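Teaching a Two-Arm Robot to Hold a Trash Bag Open by Remote Control
By Rokeya Selvanayagam
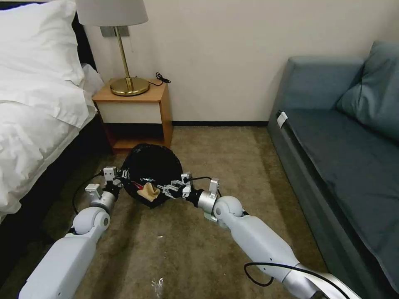

Bag work is the second task we teach new operators at Cirkivville, after plain pick and place. It looks simple and it needs both arms all the time, so it shows up bad habits quickly. The grip you want is one gripper on the left rim and one on the right, with the bag stretched open between them just above the floor. Once there is trash in it, like the crumpled tan piece in this one, the arms have to stay level or the mouth starts to close. Small scraps on the carpet are a separate task and get their own recordings.

What you need

A two-arm robot with a head camera, a pair of leader arms or hand controllers, black garbage bags, and a box of clean trash. We use paper, cloth and food wrappers. You also need a room with furniture in it. Bare lab floors give you recordings that don't carry over well to bedrooms.

Before you record

Run both arms through their full reach with the grippers empty. Watch the cables at the wrists while you do this. A loop that hangs too low will catch on the bag or on bedding, and a loop that is too tight will pull when the wrist turns. Fix it now, then check again after the first few takes.

Open the bag by hand and shake some air into it. Teaching the robot to peel open a flat bag is a much harder job and belongs in its own set.

Set the gripper force low. Thin plastic tears at the rim if you squeeze and pull at the same time. On our arms a setting of 29 works. Yours will be different, so try it on a bag you don't care about.

Recording a take

Start from the same rest pose every time. Bring the left gripper in first and close it on the rim, then the right. Leave a little slack between them until both are closed.

Move the arms apart slowly until the mouth is open. Stop when the plastic goes straight along the front edge – any more and one side will slip out. Hold still for 2 seconds. This pause gives the model a clear picture of what a good grip looks like.

Now lift or shift the bag as the task calls for. Move both hands together and at the same speed. New operators tend to lead with their stronger hand, and the bag ends up twisted.

Lower the bag, open both grippers, and back straight out before you raise the arms. If you lift first, the fingers can drag the rim up with them.

A take can run up to 90 seconds. If you are still going after that, stop and start over.

Mistakes

Keep a take if you dropped one side and picked it up again cleanly. Those are useful, and we tag them "recovery". Throw out takes where you stopped to talk, where a person reached in, or where the bag tore.

How many

We trained our first usable version on 400 takes, recorded with two operators, Raju and Brasell, taking turns. Move the bag between takes and change what goes in it. Change the lighting too if you can. We got the evening set on a Sunday with only the lamps on, and it helped more than another batch in daylight would have.

Label each take the same day, while you still remember which ones felt wrong.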